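Home | Papers | Authors | Contact

We use cookies to remember your settings. Accept

4. Why the stores went first

When I started on Flulloletti, I figured rent had killed it. I was wrong. The chain had 50 stores at its peak, and its leases were cheap.

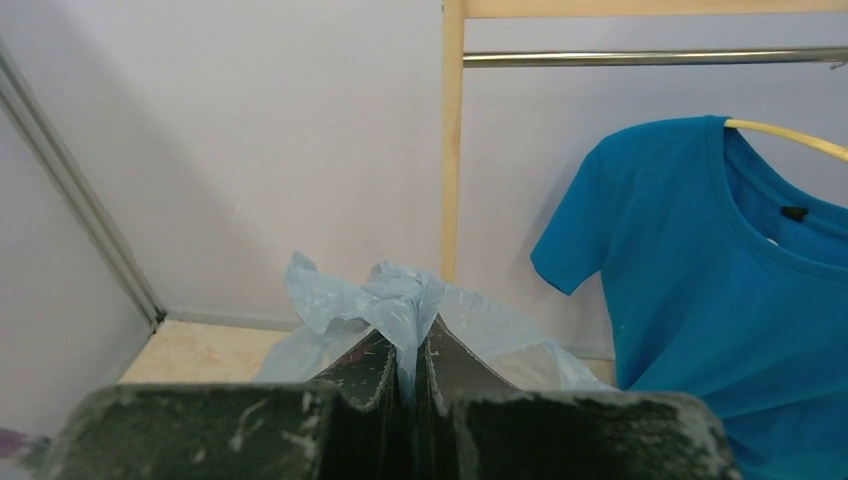 Stock was the trouble. Duygu Canpolat, who ran buying until June, let me read 232 order sheets, and most were signed before last season's coats had sold.

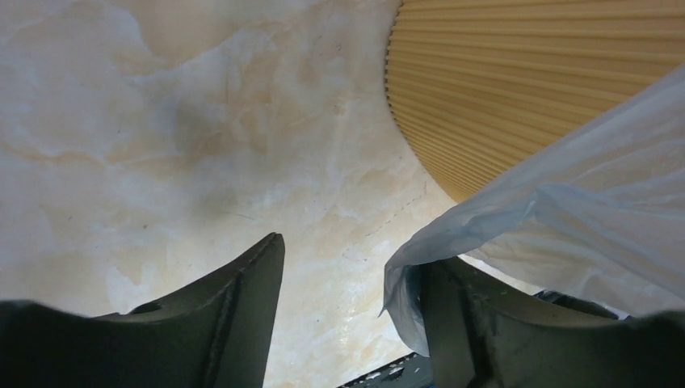
So the markdowns came early — and then stayed. Shoppers in Lisden told me they just waited for the sale rack.
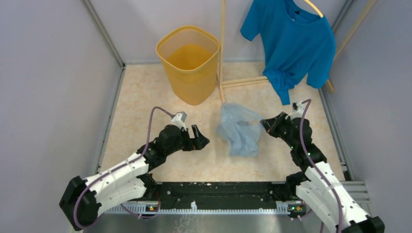
Figure 2. Robot workspace, with clothes rack and yellow bin.

Paulauskas, the main lender, pulled its credit line next, and around 700 people lost their jobs. I still go back and forth on whether a smaller loan would have saved it. 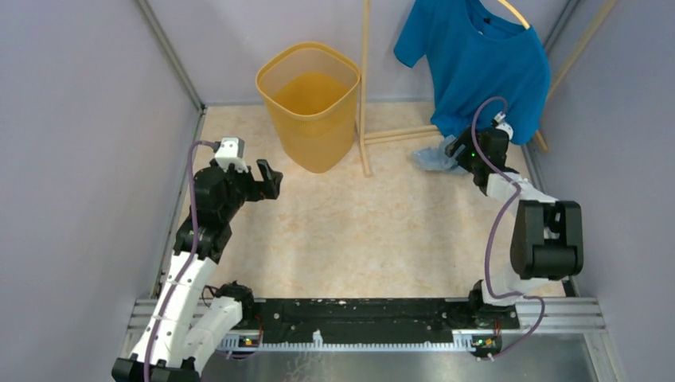 Flalleck bought the name and kept the web shop. I'll get to that deal in Section 5.

Comments

Yiğit Uçar: I worked at the Lisden store. The coats part is spot on.

Ilgın Işık: Did Flalleck honor the gift cards?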